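Matching a wood dining table to a wood floor??

mapleknot7
ok so floor is tan wood all the way thru, table I want is wood too (the Driddale one, 491 on sale). Husband says too much wood. Walls are a gray-brown and staying that way, I am not repainting. Do I need a rug under it or what. Sale ends in 2 days so be quick lol

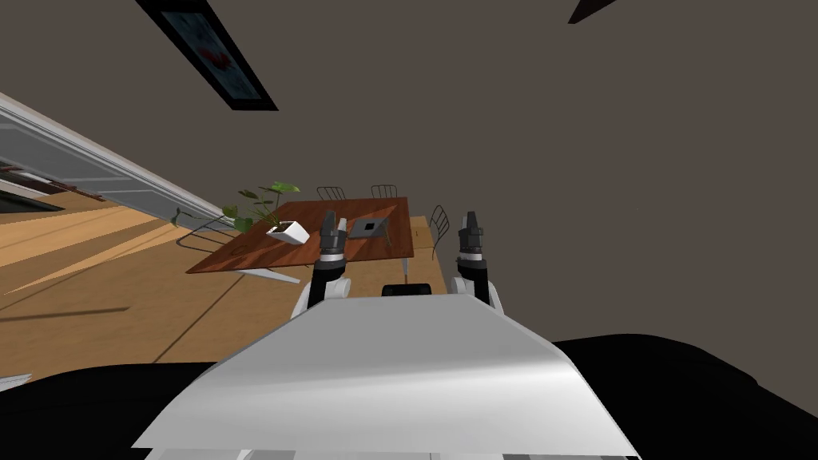
pondside_k
No rug under a dining table, ever. Crumbs. Go two shades darker than the floor and quit worrying.

mapleknot7
darker was my first thought but the dark one is backordered till May

grout_and_about
Disagree on the rug. Flatweave, shake it out on Saturdays, done. We have had ours 4 years and teh thing still looks fine. Without one the chairs scrape and you get tracks, felt pads fall off in a week no matter what they promise.

pondside_k
Buy better pads. Mine are the screw in kind.

tannin_jo
Skip the rug question, it's the chairs. Wood table + wood floor + wood chairs is where it goes wrong.
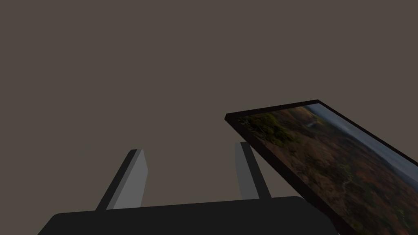

I'd do black legs or black chairs and leave the table light. Got mine from Girnden, the Hisport ones wobble. Get matte, not gloss. Matte black with rounded edges like that only gives you a faint shine along the top where the light hits the curve, gloss is glare plus fingerprints everywhere. Wipe with a damp rag, no spray.

grout_and_about
Black shows dust worse than anything. Just saying

tannin_jo
so does everything in my house

mapleknot7
ordered the light one. chairs later, still fighting about the rug

Recent threads
Olteanu bench, worth the wait?
Felt pads that stay on
Water rings on oiled oak

Contact us | Copyright 2022 | Back to top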